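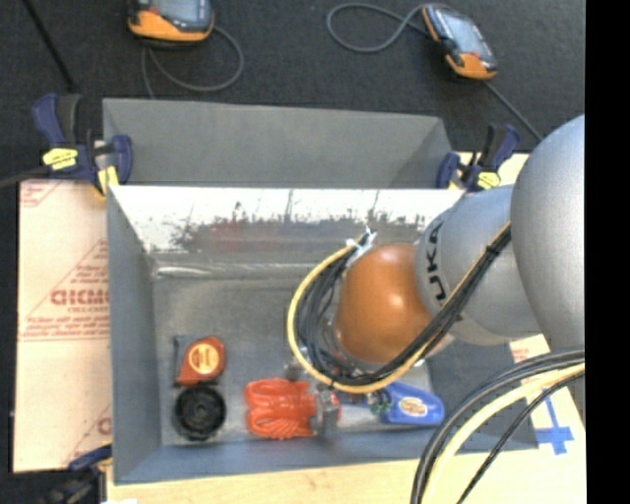

Reading in a Shared Flat: How Students Use Paper and Screen

Introduction

This report looks at how first-year students read for their courses once they have left home. It was written for the spring project module and covers the period up to the end of March. I chose the subject after noticing that most people on my corridor bought printed set texts in the first month and then stopped opening them. I wanted to find out whether this was common, and what people did in place of it.

The main question was: do students who read on paper finish more of their set reading than students who read on a screen? A second question, added later, was where the reading takes place.

Background

A lot has been written on whether people remember more from paper or from a screen. The studies I read for the module did not agree with each other. Some used short passages of a page or two, which is not much like a weekly reading list. Others tested people straight afterwards and did not go back to them. I could not find one that followed students in their own rooms, with flatmates, noise and a kettle in the next room.

Our course uses the Plekusik reading list system. It shows each text with a link to a scanned copy and the shelf number of the printed book. Students can tick a text as read, but very few do, so the ticks could not be used as evidence.

Method

I asked seven students in two flats at Wasow House to keep a reading diary. Each entry had four parts: what they read, whether it was on paper or on a screen, where they sat, and how many words they got through. Most set texts on Plekusik have a word count, so this last part was easier than it sounds. For texts without one, I counted the words on one full page and multiplied.

The diary was a folded sheet of card kept by the bed or the desk. I had first planned to use a phone form, but two people said they would forget it. The card was collected at the end of each week and a new one given out.

No names were written on the cards. Each person had a letter from A to G.

Results

The shortest set text was 1,322 words and the longest chapter was up to 4,000. Almost everyone finished the short text, whichever way they read it. With the long chapters there was a clear split. Students with the printed book tended to read in one sitting and either finish or give up near the end. Students on a laptop stopped more often, and several entries end at around the first 1,000 words.

Student C was the exception. C read everything on a phone, mostly on the bus, and finished more than anybody else. C also wrote the most careful diary, so it may be that C is simply a more careful person.

The place mattered more than I had expected. Reading done at the kitchen table was nearly always broken off. The usual reasons given were cooking, someone wanting to talk, and in one flat a washing machine that could not be left alone during the spin. Reading in bed was finished more often but was remembered badly, according to the comments. The library was used least of all. Two people said it was too far in the rain, and one said the chairs in the quiet room hurt her back.

One student read most of her set texts in Ustilham, a café near the station which opens at eight. She said that having paid for a coffee made her stay until the chapter was done.

Problems with the project

The group was small and they were all people I knew. They may have read more than usual in the weeks when they had a card to fill in. Student F lost one card and filled in another from memory, and I have left that week out.

I also did not separate reading for seminars from reading for essays. People read very differently when they are looking for a quotation. If I did the project again I would add a box for this.

Word counts taken from scanned copies include footnotes, which some students skipped. The Pană chapter in particular has notes that run to half a page, and the figures for that week are probably too high.

What I would do next

I would like to repeat the diary in the second year, when most of the group will be living in rented houses further from the library. I would also ask about lighting. Three cards mention a poor desk lamp, and I had not thought to put it in.

A blank copy of the diary card is in Appendix A. The weekly totals for each student are in Appendix B, with the missing week for Student F marked by a dash.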